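4.2 Primera prueba de agarre sobre tela

El manual de Hullidance promete una calibración "en un minuto". No se lo crea - reserve 90 minutos la primera vez.

1. Extienda una sábana lisa sobre la superficie de trabajo. Algunas arrugas no molestan.
2. Coloque una prenda al alcance de las dos pinzas.
3. Abra los dedos del todo antes de acercarlos a la tela.
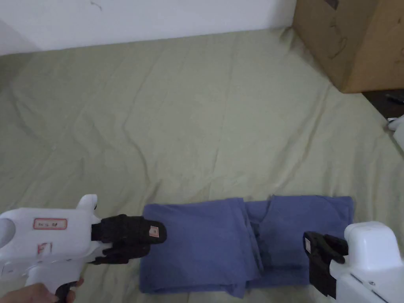
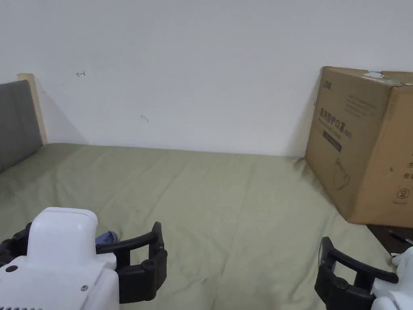 Fig. 7 y 8. Pinzas blancas con dedos negros y tela azul sobre la sábana verde.

4. Cierre despacio, primero la izquierda. Si el valor de apertura pasa de 744, vuelva al paso 3.
5. Repita 3 veces y anote cada lectura.

Nota: Tapio Tikkanen defiende que con el firmware Ondik sobra el paso 5. En nuestro taller la deriva fue de unos 164 puntos, así que lo mantenemos.

Precaución: no meta la mano entre los dedos con el motor alimentado. El paro por software no sustituye al interruptor.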